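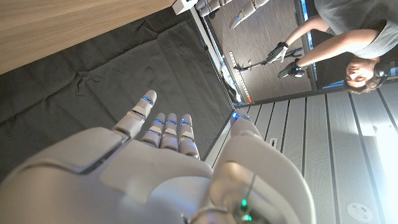

### 4.2 Cloth, tabletop and gloved hands

We had expected, when we first planned the work at Irnau, that the cloth would be the simple part. It was bought to give us a plain dark ground to work over, and for the first few sessions we hardly wrote a word about it. Jamila Siriwardena was the one who began to note down how it lay at the start and end of each session, and her notes were so much more interesting than our own that we gave them a section to themselves.

A large sheet of fabric is never flat for long. It gathers where people lean, it slides when something is dragged over it, and it keeps a faint memory of the way it was folded in the cupboard. Figure 4 shows the kind of surface we mean: dark grey fabric with soft wrinkles and folds, next to the straight edge of a light brown wooden tabletop. We graded such surfaces by eye as smooth, soft or bunched, and would call this one soft. Of the 113 surfaces graded during the study, 40 were put down as soft by both graders, and it was here, in the wide and rather comfortable middle of the scale, that they disagreed most often. Killian Pichon, who has the stricter eye, tended to see bunching wherever two folds met, and we spent more than one pleasant afternoon arguing over a single crease.

The wooden tabletop turned out to be a great help in settling these arguments. Wood stays where it is put, and its edge gives the eye something straight to judge the cloth against. Where an edge like this was in view the graders generally came to an agreement quickly — where there was only fabric, they often asked to look again the next day.

Gloves deserve a few words too. The person in Figure 4 is wearing black ones with white and grey trim, and gloves of one sort or another were allowed throughout the study. Our participants were fond of them and we saw no reason to forbid them, but they do change the way people handle cloth. In the interviews, seven participants told us that they could not feel a small fold through a glove and had to look for it, and several said that they smoothed the sheet with the whole palm where they would otherwise have used a fingertip. We had not thought to ask about this before the August sessions, so the earlier interviews are silent on the matter, and we are a little sorry about that.

We did not iron the sheet between sessions. It was shaken out, laid down again and left to settle as it liked, and the grade was taken before any work began. The Petrenko scale, which we had meant to use at first, asks for a pressed cloth, and for that reason our grades should not be read against it.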